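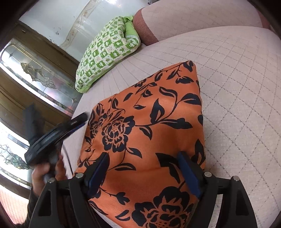
## Ticket: finger pad wear and spares budget, hand-held grippers

**Opened by:** Divina Lumbao
**Date opened:** 22 November 2024
**Priority:** normal
**Status:** waiting on quote

### Request

We need a decision on replacement pads for the Batton hand-held grippers before the February order closes. The blue rubber pads are wearing faster on soft furnishings than the plan allowed for. Cushions, sofa covers and pillows now make up most of the home work, and the budget was written when it was mostly cups and boxes.

### What was reported

Operators say thin cushion covers slip out when they pinch a fold and lift. Squeezing harder gets the fold to hold, but the hand gets tired and the session runs short. Two operators asked for new grippers. I don't think we need new grippers yet.

### Checks so far

1. Swapped the pads on the worst unit for a fresh pair from the spares drawer. Slipping stopped on cotton covers. Still slips now and then on satin.
2. Wiped the old pads with a damp cloth and tried again. Better for a short while, then the same.
3. Checked the screws on the jaw linkages. One was a little loose on unit 3. Tightened it. No change in grip.
4. Put the old pads on a different gripper. The slipping moved with the pads, so the jaws and handle are fine.
5. Compared against the Sketau pads we had on loan. They are softer and hold satin well, but they picked up lint and needed wiping after every room.

### Cause

Worn pads. The pad edge rounds off and there is less to pinch with. Quilted fabric seems to do it quicker than plain, but I only have notes from a few homes, so please don't put that in the plan as a fact.

### Options

| Option | Cost | Notes |
|---|---|---|
| Batton pads, pack of 30 | $400 | Same part as now, fits with no changes |
| Sketau pads | no quote yet | Softer, needs an adapter plate |
| New grippers from Skoltard | over the cap | Would also mean new mounts and retraining |

Yap was asked as well and does not sell pads separately from the jaws, so I left them out of the table.

### Comments

**Divina Lumbao:** I'd go with one pack of Batton pads now and hold off on Skoltard until next year's plan. The $400 fits under consumables and doesn't need a capital request. New grippers would.

**Purchasing:** Can you confirm the pads are sold singly or in pairs? The quote says 30 pieces.

**Divina Lumbao:** Singles. Two per gripper, so one pack covers 15 full changes. They keep up to 33 packs in stock, so lead time should be short.

**Purchasing:** Thanks. Shipping isn't on the quote. I've asked Batton to add it. Please don't order until the new one is in.

**Divina Lumbao:** Fine. We have enough in the drawer to keep going. I'll move the most worn units to hard-object work for now — kitchen and shelf tasks — and keep the good pads for sofas and beds.

### Next steps

- [x] Tighten linkage screws on unit 3
- [x] Separate used and new pads in the spares drawer
- [ ] Revised quote from Batton with shipping
- [ ] Quote from Sketau, including the adapter plate
- [ ] Add a pad check to the start-of-session sheet
- [ ] Add a pads line to the February budget, separate from batteries and cables

Leave this ticket open until the pads are received and fitted.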